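Unit 6: Planning and budgeting for a bin-picking cell

Course notes, handling and automation module. Read before the costing exercise.

The price on the first page of a robot quote covers the arm, its controller and usually one handheld control unit. A buyer who stops there will be short of money before the cell does any work. These notes go through the other lines, in the order they tend to come up.

Start with the parts. Write down their length, weight and surface, and how they will be presented. Parts in a tray with fixed pockets need very little sensing. Parts lying at angles in an open bin, some of them across each other, need a camera, software and a good deal of test time. 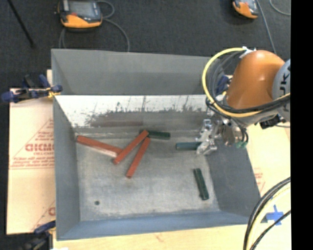 Zimberg, March

Bars and blocks in a grey metal bin make a fair first test. Where one bar lies over the end of another, the order of picking matters, and the supplier should be asked how the software decides it. Bare metal walls throw back light, so allow for a trial under the lamps you intend to use. A block close to the wall also raises the question of finger clearance – ask for the outside width of the gripper with its fingers open as well as the stroke.

Small items are often left off the sheet altogether. Clamps, cable ties, tubing, fittings and tape can all go on one line. For the costing exercise, use 200 for this line. Cables that follow the arm will wear, and a spare set should be priced with the first order.

Figures for the exercise (all in euros, without tax):

Gripper, Wilier two-finger type: 1,494
Spare finger set: 100
Clamps, ties, tubing and tape: 200
Camera mounting and lamps: 1,000

Take the arm and controller price from the Lellano quote handed out in Unit 5. Training is a separate line on that quote and should stay separate in your sheet.

Timing. Place the order for the arm first and the gripper second, but do not sign off the gripper until sample parts have been tried. Priedītis, the integrator in our worked case, asks for sample parts before it will give a fixed price. Send worn parts as well as new ones.

Floor space. Draw the cell with the arm at full reach, then add the controller, the control unit on its cable and room to change the bin. The bin must go back to the same place each time. Clamps will do for a trial, while a production cell needs a proper locating fixture, and that is a cost of its own.

To hand in: one budget sheet, one floor plan, and a half-page note on which line you trust least and how you would check it.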